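About Imalwood Gripper Evaluation

Independent trials of grippers, arms, cameras and controllers

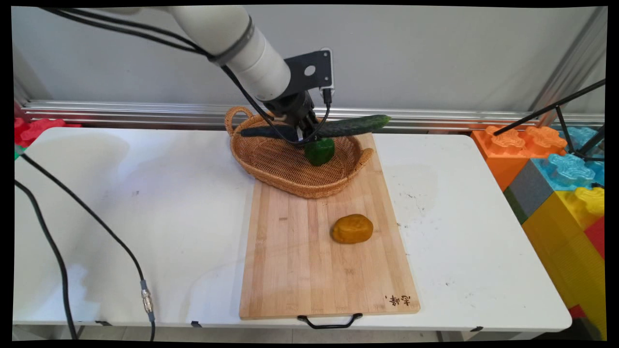
Imalwood is a testing service for companies and schools that are choosing robotic equipment and wish to see it used on ordinary objects before they buy. We do not manufacture grippers, arms or cameras, and we accept no commission from those who do. Our income comes from the fees paid by the clients who request a trial and from a small training program held each July.

Our History

Imalwood was founded by Mehrangiz Kiani and Farzad Ghasemi, who had worked together at Promdale, a packer of fresh vegetables. Promdale had bought two grippers on the strength of their published data. Both met their stated figures for force and stroke. Neither could be relied upon to pick up a cucumber by the middle and set it down in a basket without marking the skin. The published tests had been carried out on steel blocks and plastic cylinders, and the produce on the packing line was neither.

The method written at Promdale to compare replacements became the first version of the procedure we follow today. It has been revised many times, and the current text is sent to every client with the quotation.

What We Test

Grippers make up the greater part of our work. We compare parallel, adaptive and soft-fingered designs, and we test fingertips and pads separately where a client already owns the body of the gripper. We also evaluate the following:

Arms, for repeatability at low speed, reach over a standard table, and behavior near the limits of each joint.

Cameras, both fixed and wrist-mounted, for depth error on dark, shiny or curved surfaces.

Controllers, for response time, ease of recovery after a fault, and the quality of the manual.

Cable routing is examined as part of every arm trial. A cable that pulls at the wrist will change the results of an otherwise sound gripper, and we report it when we find it.

The Object Set

A trial uses goods that people handle every day. Long vegetables such as cucumbers are included for their weight on either side of the fingers. Bell peppers have a hollow body and an uneven top, and they reveal a gripper that closes too hard. Small rounded items are set on a cutting board, where the fingers must come close to the surface without striking it. Woven baskets are used as targets because their handles and raised sides limit the approach. Fresh produce is replaced at the start of each session and weighed before use.

Clients are welcome to send their own goods. Items that need cold storage should be arranged in advance with the trials office.

How a Trial Is Run

A standard comparison consists of 60 picks per object for each gripper. The arm, camera position and table remain the same throughout, and only the gripper is changed. Half of the picks begin with the object lying in line with the fingers, and the other half begin with the object turned by 90 degrees. The order is drawn in advance and is not altered during the session.

Each pick is entered as held, slipped, dropped or missed. A second member of staff reviews the recordings and makes the same entries without seeing the first set. Where the two disagree, the pick is listed as disputed and is shown as such in the report. Damage to produce is judged on the following morning, as bruising is often slow to appear.

We do not tune a gripper in favor of any result. The supplier's recommended settings are used first. If the client asks for adjusted settings, these are tested as a separate series and reported on a separate page.

Reports and Records

The client receives the full entries, the recordings, the settings files and a written summary. We do not award stars or a single overall score. A gripper that performs well on peppers may do poorly on thin packaging, and our clients differ in what they need to lift. Our archive now holds 737 completed series, and clients may ask for a search of those results that have been released for general use. Results that a client has asked us to keep private are never included.

Our Staff

Mehrangiz Kiani, Director. Responsible for the test procedure and for all final reports.

Farzad Ghasemi, Head of Mechanical Trials. Oversees mounting plates, adapters, fingertips and wiring.

Soudabeh Shahbazi, Cameras and Calibration. Maintains the fixed and wrist-mounted cameras and the calibration records.

Obed Kyei, Controllers and Software. Prepares the control programs and supports clients who wish to repeat a trial on their own equipment.

Parvaneh Bakhtiari, Client Services and Training. Handles quotations, visits and enrollment.

Training

The July course is open to technicians, teachers and students in their final year. Participants mount a gripper, calibrate a camera, run a short series and write a report that is reviewed by our staff. Previous experience with robots is not required. The Sharifi Bursary covers the fee for two participants each year, and applications should be sent to Parvaneh Bakhtiari together with a letter from a teacher or employer.

Visits

Clients may attend their own trials. Visitors are asked to arrive by 9:00 a.m., to wear closed shoes, and to remain behind the marked line while the arm is powered. Trials belonging to other clients are not open to view. Requests for a visit or a quotation should name the equipment to be tested and the goods to be handled, with weights where these are known.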